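How does a robot learn to pick things up?

Nobody is born knowing how to hold a spoon. You watched, you tried, you dropped it, lots of times. Robots need practice too - but first they need someone to copy.

At the Widia workshop people do the job by hand, over and over. Each go is called an example. Not 2 goes. Not 8. More like 100 before lunch, and then the table gets set up agian.

The person holds a gripper, a bit like a claw with a handle. Squeeze, move, let go. All of it gets saved for the computer to look at later.

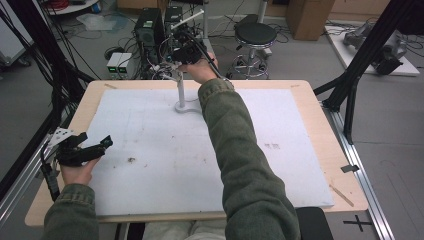
One hand on the gripper, one hand on the black handle. Busy!

Then the computer hunts for patterns. Where did the claw go? When did it close? It has a guess, gets it wrong, has another guess. Slow at first, then better.

Messy goes count as well. If every example was perfect the robot wouldnt know what to do when something slips.

Try it! Get a friend to pick up a pencil 8 times. Was it the same every time? Look closely - fingers, elbow, speed. Write down what changed.

Next page: why Vurerell the robot needed 1,001 goes to learn to stack cups.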